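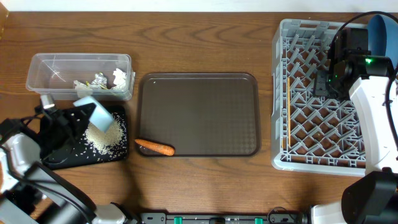 *Two robot arms over a tabletop, with a clear container of crumpled waste at upper left.*

## Subtitle editor, feature film and festival work (contract)

Rendument prepares subtitles and closed captions for independent distributors and festivals. We need one editor for the Skokgate retrospective, a program of 14 features and 67 shorts, most of them westerns and crime films made for television.

**The work**

- Check English subtitles against picture and dialogue list
- Correct timing, line breaks and reading speed
- Mark songs, off-screen speech and on-screen text to house style
- Deliver final files through Itero, our review system

The longest title runs 116 minutes. Reels arrive in batches – the first in August – and each batch has its own deadline.

**Requirements**

- Two years of paid subtitling or captioning work
- Good written English, American spelling
- Own computer and subtitling software

A second language is useful but not required. Work is remote and paid per program minute.

**To apply**

Send a résumé, a list of credits and your rate to the Ongart office, reference 413. Shortlisted applicants will be sent a paid timing test.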